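Folding screen (domestic)

A folding screen, also called a room divider, is a free-standing partition made of two or more upright panels joined by hinges. In homes it is used to separate one part of a room from another, to block a draught or to hide storage. It is not fixed to the wall or floor and can be folded flat when it is not in use.

Construction

Each panel has a frame of two upright stiles and at least two cross rails. The space inside is filled with cloth, paper, slats, solid board or woven material. Woven infill may be cane, rattan, paper cord or a plastic strand made to look like one of these. It is held in a groove by a strip known as a spline, or pinned behind a thin bead.

Most screens have between three and six panels. Simple butt hinges let neighbouring panels fold in one direction only. Double-action hinges allow movement both ways, but leave a slightly wider gap between the stiles.

Stability

A screen stands because its panels are set at an angle to one another. Opened fully flat, it has a very narrow base and will tip easily. Uneven floors are dealt with by fitting adjustable feet or felt pads. Tall screens in homes with small children are sometimes tied to the wall with a cord — a measure that limits how quickly they can be moved.

Cleaning and care

Woven panels collect dust where the strands cross. They are cleaned with a soft brush or a vacuum cleaner on low suction, working from top to bottom on both faces. Marks are wiped with a cloth that has been wrung out well. Soaking natural cane can cause it to sag as it dries, and strong sunlight makes it brittle.

Loose hinge screws are a common fault. The usual repair is to plug the hole with glued hardwood and drill it again. Spare screws, pads and lengths of spline are best kept together in a labelled bag.

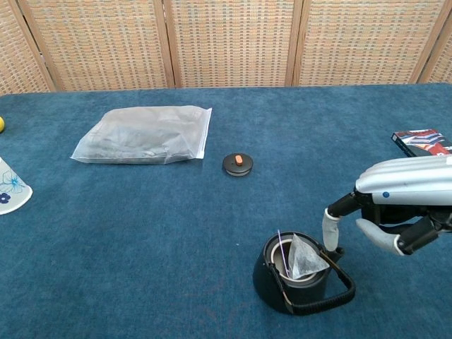

Folding divider with woven-look panels, behind a blue carpeted tabletop.

Makers

The Henare workshop in Wulolville made screens to order under Flynn Tomoana, whose pattern book lists 28 weaves. Its Plavovell model had six panels and used double-action hinges throughout. The design was later sold by Zasau with a plastic infill in place of cane.

See also

Cane webbing
Draught excluder
Hinge
Partition wall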